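Brikora municipal budget tables, README

Last touched Tuesday, March 18, 2025. Quick notes so the thing is usable, will clean up when theres time.

What this is

Line-item spending and revenue for town governments, pulled out of the budget books they post as PDFs. One row per line item per fiscal year. Covers 26 towns, 4 fiscal years each. Pravby is the most complete, start there if you just want to poke around.

Fiscal year runs July to June. The year column is the year it ENDS in. People get this wrong constantly, me included.

Files

lines.csv - the main table
towns.csv - town id, name, county, population from the town's own budget book
codes.csv - our category codes and what they roll up to
notes.txt - odd stuff by town, read before you email me

Columns in lines.csv

town_id
year
fund - general, water, sewer, debt, other
side - spend or revenue
code - see codes.csv
label - text as printed, typos kept
adopted - dollars, whole
actual - dollars, whole, blank if not published

Blank is not zero. Zero means the book printed a zero.

How it was made

PDFs run through the Nindura extractor, then sorted into codes with the Michalík keyword list, then fixed by hand. Hand check was 100 lines per town, picked at random. Totals compared against the printed fund totals. Where they dont match the row has a note in notes.txt and I left the numbers alone.

Known problems

Transfers between funds show up twice, once on each side. Drop code 900 before you sum anything across funds.

3 towns switched to a new chart of accounts partway through. Police and fire overtime jumps categories there, so the trend lines look crazy. Not real.

School spending only in there if the town runs its own schools. Do not compare per-person totals without checking this frist.

Nothing is adjusted for inflation. Debt payments are principal plus interest together, some books split them and some don't.

Pension costs: mostly under benefits, sometimes inside each department. No good fix yet.

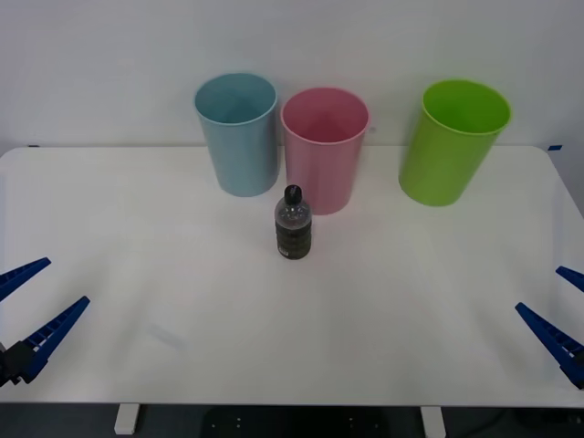 Using it

Free for any use, credit Brikora. Load the csv with town_id as text or you lose the leading zeros. Encoding is UTF-8.

Corrections welcome, send the town, year and page number of the budget book. Without the page number it goes to the bottom of the pile.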